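Home | Posts | Boards | Notes | About

September
Posted by Samah Ashour

Moving the Marnia board off its crystal

I said in the last post that I would write up the clock changes on the Marnia board, and a couple of people have asked since, so I'm doing it before I forget the details.

The board is a small data logger. It has a microcontroller, a radio, two regulators and a flash chip, and it sits in a box for months at a time. The first version ran everything from one 8 MHz crystal with the PLL on. That was easy to set up and I didn't think much about it. The trouble was the wake-up time. Each time the logger came out of sleep it had to wait for the crystal to settle, then for the PLL to lock, and only then could it take a reading. The reading itself was short. Most of the battery was going on waiting.

What I changed

The processor now wakes on its internal oscillator and takes the reading straight away. The crystal is only started when the radio needs it, and the PLL isn't used at all. The timer that decides when to wake runs from a separate watch crystal, as before.

This meant going through every peripheral and working out which clock it was using. The serial port was the awkward one. The internal oscillator drifts with temperature, and at the higher baud rate I was getting framing errors on cold mornings in the garage. I dropped the baud rate and trim the oscillator against the watch crystal once an hour. I haven't seen an error since.

The Novby tools were some help here. Their clock diagram shows which branches are live, although it doesn't know about anything you switch at run time, so I ended up drawing my own on paper.

Layout

I took the chance to fix the layout too. On the old board the crystal was on the far side of the flash chip, with long tracks running past a switching regulator. It worked, but I was never happy with it. The crystal is now next to its pins with ground around it, and the regulator has moved to the other end of the board. Goodwin made the new boards and they came back in seven days, with one small silkscreen mistake that was mine.

I left the test log running overnight and it recorded 3,198 wake-ups with no missed readings. Average current is down by more than 40 per cent. Some of that is the new regulator, and I haven't separated the two yet - I'd need to fit the old part to a new board to do it properly.
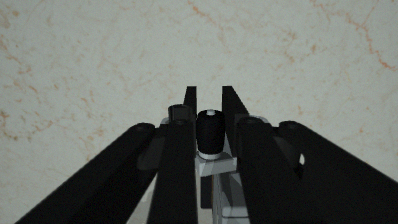
Still to do

The radio is the biggest user of power now. It starts its crystal a little too early, and I think I can overlap that with the flash write. The Mallwood library hides the start-up delay inside its own init function, so I'll either have to patch it or write the driver myself. I'm leaning towards patching it.

I also want to check the trimming routine over a full winter. The box goes back out to the garage next week with a fresh cell, and I'll post the log when I bring it in.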